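Skernstead Kitchen Cell: Looking After Mileo

Home / Gallery / Kitchen cells / Mileo

Welcome, and thank you for clicking through! When we put up the first page on the kitchen cells at Skernstead, most of the letters we got back were about the upkeep, which pleased me no end, as upkeep is most of what I do. People wanted to know how often the arms get wiped down, what we do about cables near a sink, whether the grippers mind a bit of dish soap. So this page is for them, and for anyone at Aser who is about to take on a cell of their own and would like to see how an older one is kept.

Mileo is our two-armed sink cell. It has a sister, Innes, at the other end of the building, which works at a table and leads a much drier and easier life. Nearly everything I say about the arms goes for both of them, but the sink brings its own chores, and those are the ones I have dwelt on. I have gone on a bit in places. Pour yourself a coffee.

Where the arms come in

Both arms reach in from the front of the counter, where a person would stand to wash up. We tried them on the side wall for a while, years ago now, and I still think it looked tidier, but every reach to the back of the basin came in at an awkward slant and the elbows were forever asking for space we didn't have. From the front they have a clear run at the bowl and the faucet, and I can get at the bases with a wrench without lying on my back.

The base bolts get checked every 100 hours of running. I put a paint stripe across each bolt head and onto the plate, so a quick look with a flashlight will do most of the time. If a stripe has broken, out comes the torque wrench, and all the bolts on that arm get done, the good ones too.

Joints and rings

The silver joints are easy to keep nice. A soft cloth, barely damp, then a dry one straight behind it. The black rings between them want more patience, because soap film gathers along the edge and goes tacky, and once it is tacky it collects crumbs and lint and whatever else a kitchen has to offer. I work around each ring with a cotton swab while the arm is parked and powered down, turning the joint by hand a little at a time. It takes 20 minutes an arm if I'm left in peace (I am rarely left in peace).

Please don't use the spray bottle on the arms. Spray the cloth. I have said this so often that it is now written on the bottle.

Mileo at the sink

The gripper on the right arm, out over the basin, with the blue connector on its side and the black cable looping down past the arm. That loop is the thing I fuss over most. Too short and it tugs at the connector when the wrist rolls; too long and it swings into the bowl. Over on the left you can make out the two small screw holes in the gray mount, and a second black cable heading off toward the edge of the counter.

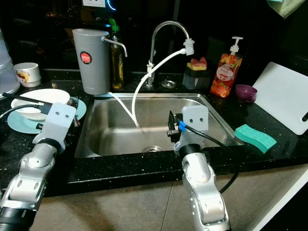 Cables, at more length than you wanted

The left cable goes along the counter and the right one goes down, and they are kept well apart on purpose. We had them bundled together in the early days and whenever one arm made a big move it gave the other a little pull, just enough to upset the wrist readings. It took us most of a July to find that out. Since then each cable has had its own path and its own clip.

My routine with them is a simple one. With the power off, I run the whole length through my fingers, slowly, feeling for a flat spot or a nick. Then I bend it gently close to the connector and look at the jacket in good light. Any whitening there and the cable gets swapped that same afternoon. I keep 3 spares on the hook by the door, and if you take one, do tell me!

The connector itself should be pushed home until it clicks and then given a light pull. If it comes away, it wasn't in. Dry your hands first, and dry the gripper housing too, especially underneath, where a drop likes to hang on and wait for you.

The fingers

The jaws are a parallel pair, so they ought to meet evenly all the way along. I close them on a strip of plain paper and try to slide it out. If it grips at the tips and slips at the back, a finger has shifted on its screws, and the cure is to loosen, square up against a steel rule, and tighten again a little on each side in turn. Every 7 days the fingers come off altogether for a wash in warm soapy water, an old toothbrush in the corners, and a night on a folded towel.

After refitting, run the open and close cycle with nothing in the grip, slowly, and listen. A healthy one makes a soft, even whir. A faint tick at the same point each time usually means grit on the slide, and the fingers will have to come off again, I'm afraid.

Waking it up again

Power first, then the right arm, then the left, waiting for each to settle before you start the next. Home them one at a time with your hand near the stop button. I like to send the right gripper out over the basin at quarter speed and back again, watching the cable loop all the way, before I let it do anything useful. Then the left gets its turn.

Write it in the log, even if all you did was wipe a ring. Mileo's log is the thick green one with the coffee stain, and it goes back to the first week the cell was bolted down. Innes has a newer book, much neater, and not nearly as good a read.

More from the gallery: Innes at the table / The spares shelf / Back to all cells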